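Notebook entry, Gidside student manipulation project
February, afternoon session, started 2:10
Present: A. Hamada, S. Mahmoudi, D. Lynch. G. Coughlan joined for the review.

Purpose. To continue the chair-handling task set by Dr. Hennessy for the second module. The class total stood at 277 accepted demonstrations at the start of the session.

Procedure. Marker cubes were checked against the printed sheet before any recording. One cube on the spare pair had been mounted a quarter turn off and was refitted by Mahmoudi. Calibration was repeated twice; the second result was kept. Chairs were to be approached from behind, with the operator's wrists kept clear of the markers.

Observations. Of the takes recorded before the break, 11 were rejected on review, 6 of them for lost tracking on the left cube when the gripper went under the backrest. The remaining rejections were late starts. Lynch suggests a higher approach angle. Hamada disagrees — the higher angle hides the seat mechanism from the head view — and both versions will be tried.

The floor cable must be laid out again before each take. It had worked its way toward the casters by the third run.

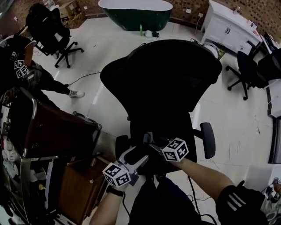
Gripper at the lower part of the chair, approach from behind. Second operator at left with the other marker cubes.

Open items. Hennessy to confirm whether partial grasps count toward the module total. Coughlan to relabel the rejected takes. Spare cube screws are still on order from Mamovent.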